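From: Selvaraj Karunaratne
To: skekix-dev
Date: Feb 8, 2024
Subject: Re: [skekix-dev] door task: hinge estimate drifts after release

Elli Hyvönen wrote:
> With the Hanrahan branch the hinge axis estimate is fine up to
> the point where the door passes the first waypoint, then walks
> off toward the camera. Replanning picks up the bad axis and the
> arm pushes sideways. Is the depth filter dropping the panel, or
> is it the tracker? I have 400 episodes that all do this.

It's the tracker. The depth filter does drop the clear part of the panel, but it did that before the branch too. We never had usable returns there.

What changed is the feature selection. The old code took edge segments only inside the panel mask. Hanrahan takes them from the whole left half of the image, so the shelf fronts inside the cabinet get in. They are static, short and high contrast, and they outvote the panel border as soon as the border blurs. The fit then treats the shelves as part of the door.

One wrist frame from my replay, index 1,312: 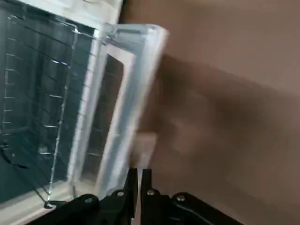
Wrist camera, door open. Panel border bright, its right edge blurred; shelf edges behind on the left.

Two things to try, in this order:

1. Set edge_source back to panel_mask and rerun a handful of your episodes. No rebuild needed.
2. Raise blur_reject from the default to 3. This drops the outer edge while the camera or door is moving fast and leaves the hinge side to carry the fit.

Don't do 2 without 1. With the shelves still in the pool it makes the drift worse.

Separately, the planner should not accept an axis that moves this far between cycles. Valtteri has a patch that freezes the axis when the residual jumps, but it is against Honton and needs a rebase. I can do that once his tests pass.

Please send the log for one bad episode, with the residuals on.

Selvaraj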